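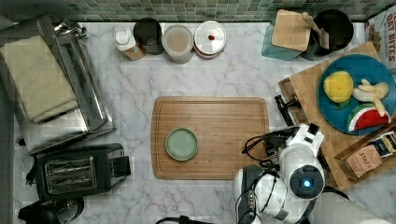
Skamero board oil, 817 mL tin. Food safe once cured, goes on clear, wipes off easy. Made for cutting boards, butcher block, rolling pins, spoons, anything timber that gets washed a lot. Boards with a groove around the edge like this one need a bit extra worked into the groove – juice sits there and it's the first spot to go grey. Use an old cotton rag or a soft toothbrush. Not for marble or stone counters, wipe up drips right away.

How to use
Wash board, dry it standing up overnight. Sand lightly if the grain feels fuzzy. Pour a small puddle, spread with the grain, do both sides and the ends. Leave 2 hours, wipe off whatever hasn't soaked in. Second coat if the board is new or very dry. Leave it alone for 14 hours before food goes near it.

Lay used rags flat outside to dry before binning. Don't scrunch them up, oily rags can heat up on thier own.

What's in it
Plant oils and beeswax. No nut oils. No colour added, but it will darken pale timber a shade and bring out the grain. Try the underside first if you're fussy about colour.

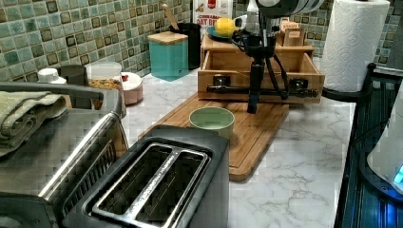
Bamboo takes less oil than maple or walnut, so go thin. One coat usually does it. Too much and it stays tacky – if that happens rub it back with a dry cloth and give it another day. End grain boards are the opposite, they drink it.

Sizes and stock
817 mL tin – in stock
Small tin – back in June
Pelupessy wax paste (goes over the oil, nice on handles) – low stock
Grimex sanding pads, fine, pack of 11 – in stock

Shipping
Orders in before 2 pm go out same day from the Bruriron warehouse. Ground shipping only on oils, no air. Pickup is fine too, wait for the email before you drive over. Dented tins we replace, just send a photo of the dent and your order number. Opened tins can't be returned sorry.

Storage
Keep the lid on tight, somewhere cool. If the wax settles in winter stand the tin in warm water for a bit, and stir. Don't microwave it, dont put it on the stove. Keep away from kids and pets.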